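Okovier Grip Kit: Gallery and Notes

Posted in Gallery / Add-ons / October

Okovier sells its two-arm starter kit as something a small shop can set up over lunch. The sales page promises bottle handling, a wrist camera on the arm, and "no tuning needed." The price on our order was $3,000 before shipping. I have read a lot of pages like that one, and I went in expecting to spend the lunch, the afternoon and part of the evening. I spent all three.

What follows is from our bench, with notes on what the kit is like to live with. Stustance, the reseller, answered most of my emails. They never did send the wear figures I asked for on the finger pads, so I have none to give you.

Setup first. The manual runs to 110 pages and the part you need is near the back. Cable lengths are fine if your arms sit where the drawing puts them. Ours don't, and I had to buy extensions. The software wanted an account before it would open a jaw, which I don't care for in a tool I've paid for.

The planner is the piece they brag about most. It logged 2,215 grasps on our bench by its own count, and it calls a grasp good when the jaws stop closing. I'd call it good when the bottle gets to the other side. Those are two different numbers, and the dashboard only shows you the first. To get the second I had to export the log and mark it up by hand, and I gave up after 656 rows.

The Haque rig we had on loan last spring was slower and uglier, but it told you when it dropped something. I miss that. The Cesico pads a few people have suggested as a swap won't fit without new screws, so that's another order and another wait.

Now to bottles, the job on the front of the brochure. Thin water bottles are a fair test, and I'll give the kit credit for going at one by the neck, up near the cap, where there's less to crush. I still want to see it do that at full speed, with the bottles arriving at bad angles, before I believe the line about "any container."
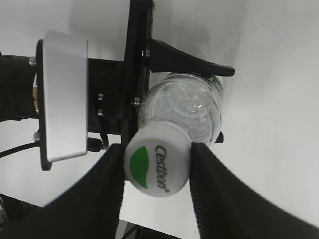 Rosaura Echeverri wrote in to say I'm being too hard on the planner, that her shop turned off the auto-grip setting in the first hour and has been happy with the kit ever since, and that $3,000 is cheap next to what she was quoted elsewhere.

Fair enough on price. But if the first thing a happy owner does is turn off the main feature, I'd like the sales page to mention it.

Cap-first grip on a Cestbon bottle, ribbed pad on the right finger. Ask for the pad wear figures before you order, and get them in writing.

Next gallery: the Okovier base plate and its leveling feet.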